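Notes for the thin-wire unit, 7 March 2019

Okay, so last time we got everybody's arm moving in the simulator and most of you had it picking up the block. Blocks are friendly! This week we go to wire objects, and I want to warn you now that your block code will probably make a mess of them. Mine did (I lost most of January to it, ask Dušan Paulík, who had to share an office with me).

The trouble starts with the bounding box. For a block, the box and the object are pretty much the same shape, so if you close the fingers on the middle of the box you get the block. A wire rack is mostly air. Close on the middle of its box and you may well close on nothing at all, and the simulator will happily report that your fingers reached their target.
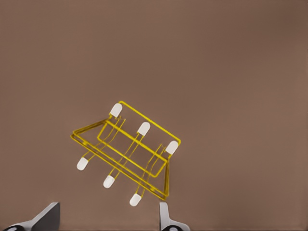

So before you plan any motion, pick a wire. I mean one particular piece of wire, with a direction, and write that direction down in the rack's own coordinates. Then rotate it into the world frame using whatever pose the rack has at that moment. People love to skip the rotation because it works fine when the rack sits square to the axes, and then we tilt it and their gripper comes in along the wire when it should be coming in across it.

Two things about the collision model, while I'm at it:

- Don't use the convex hull. It fills in all the gaps and your fingers will bump into thin air. Load the version made of little cylinders, which is in the Comwood folder.
- Yes, it's slower. Turn the drawing window off for long runs and you'll barely notice.

For the homework, run 371 random poses with your grasp picker and save the log. Use seed 972 so we can compare! Then go through 9 of the failures by hand and write a sentence or two on each one. "It missed" isn't a sentence I can do anything with, but "the finger hit the neighboring wire on the way in" is great.

Liesbeth Wouters is running the help session and knows the pose code far better than I do, so bring her your rotation bugs. Groups are still capped at 5. Please put everyone's name on the log file this time.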